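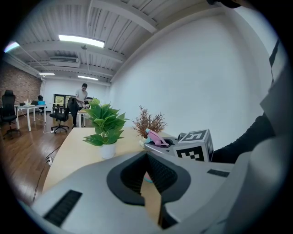 At the table: a light wooden top, and a dark sleeve to the right.

Waistbands are where most home-sewn trousers fail, according to the pattern cutter at Brenlow, a two-room drafting studio in Wodbridge. She has redrawn the band on the firm's Istus trouser three times.

"The first version was a straight strip," she says. "A straight strip fits a cylinder. Between the hip and the waist the body is closer to a cone, so the top edge stands away at the back."

The current band is curved and cut in four pieces, with a seam at centre back. It finishes 25 mm deep. Seam allowances are 10 mm throughout, apart from the centre back, which has more.

"People alter there first. If the allowance is mean they have nothing to let out."

She is particular about interfacing. The outer band takes a woven fusible cut on the same grain as the cloth; the facing is left plain and its upper edge stayed with narrow tape. Two layers of fusible, she says, make a band that creases across the stomach when the wearer sits.

The draft was tested in a wool twill from Desjardins, sold as quality 344. Lighter cloths behave differently. "In a soft linen I would take the curve down slightly — the bias parts of the band will grow on you."

The printed run is 600 copies, due in October. A version with a side zip is being graded now. The pocket bag still needs moving.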